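Washing up after color mixing, what goes where?

Posted in: Home & Classroom Science > Setup and Cleanup

wodon_bench
I run a color mixing table for kids, food coloring and water only. The mixing part goes fine. Cleanup is what I can't get into a routine. I use clear plastic measuring cups, a clear rack for the tubes, a couple of beakers and a plastic bowl for whatever is waiting to be rinsed. By the end the cups have color stuck at the bottom and the rack has drips in the holes.

I'd like one order of doing things that I can print and tape up. We go again in March and I have 12 kids signed up. Table is white, walls are white, so every drip shows. 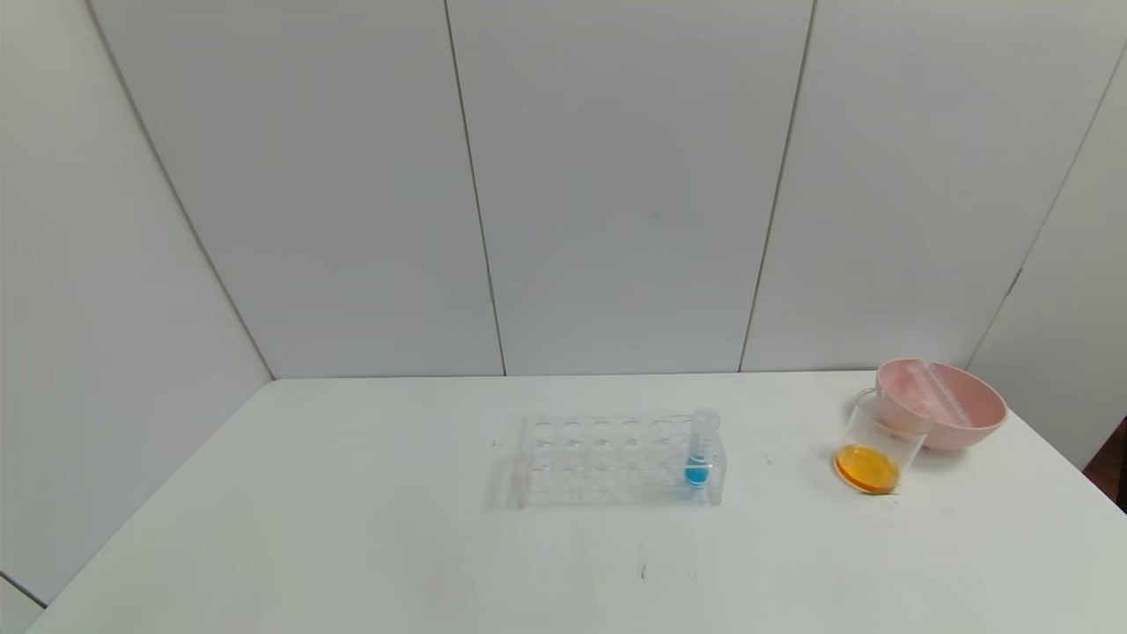

What I do now is dump everything in the sink at once and sort it out later. It takes too long and I've cracked one beaker that way. How do the rest of you do it?

flilgate
Glass first, by itself, before any plastic goes in the sink. I would stop using one sink load for everything even if you change nothing else.

Then plastic cups, then the rack last. The rack collects drips the whole time you're emptying tubes, so washing it early is wasted work.

ánh thân
I disagree about the rack. I do it first. If it's clean and dry you have somewhere to put the tubes when they come out of the rinse. Otherwise they roll around on a towel. Mine is labeled with letters and numbers and each tube goes back to the same hole, so I need it ready.

flilgate
You can stand tubes in a mug for ten minutes. I still say last.

skillitz4
Depends on how many tubes you have. With one or two, a mug is fine. With a full rack it isn't.

More important to me is the red. Blue and yellow rinse out of my cups with plain water. Red hangs around, mostly in the bottom where the wall meets the base, and the frosted kind of plastic holds it more than the smooth kind. I soak the red ones separately in warm water with dish soap and go around the bottom with a cotton swab.

wodon_bench
Red is my problem too. Should the cups go in the rack holes while they're waiting? I've been doing it because it keeps them off the table.

ánh thân
If they fit without leaning. A cup that leans will drip down the outside and then you have red on the rack as well. I'd put dirty cups in the bowl and keep the rack for tubes.

skillitz4
Agree with that. Also check that any printed scale on the cups survives whatever you scrub with. I lost the numbers on a set by using a scouring pad. Soft sponge or swab only.

đặng_k
I wrote ours out as steps a while back and it's still on the cabinet door. Copying it here. Change the order of the rack if you want, I know people feel strongly.

1. Pour all leftover liquid into one bucket. Don't pour over the rack.

2. Rinse the beakers in cold water and stand them upside down on a towel.

3. Rinse the tubes, one at a time, and run a tube brush through each.

4. Pull any cups out of the rack and look at the bottoms. Anything with color left in it goes to the soak.

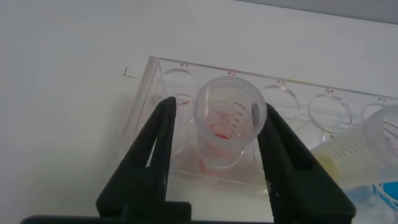 5. Soak the red cups for 12 minutes in warm soapy water. Swab, rinse, air dry.

6. Run water through the rack holes from the top, turn it over, shake it, and wipe the rims with a paper towel.

7. Wipe the table last, with white vinegar on a cloth. Go over the front edge twice.

wodon_bench
This is what I was after, thank you. I'll move the rack to step 3 and try it both ways.

flilgate
Moving it to step 3 is the worst of both. You'll still drip on it when you pull the cups out.

ánh thân
Not if the cups were never in it.

đặng_k
One more note on step 7. Test the vinegar on a corner first if your tabletop has any kind of shine to it. Ours was fine but I don't know what yours is made of.

wodon_bench
Will do. Printing it tonight with the cups going straight to the bowl.

Last updated: March

Related threads
Best tube brush for narrow plastic tubes
Food coloring on grout
Labeling racks so the print stays on
How much soap is too much for a soak
Storing beakers in a shallow drawer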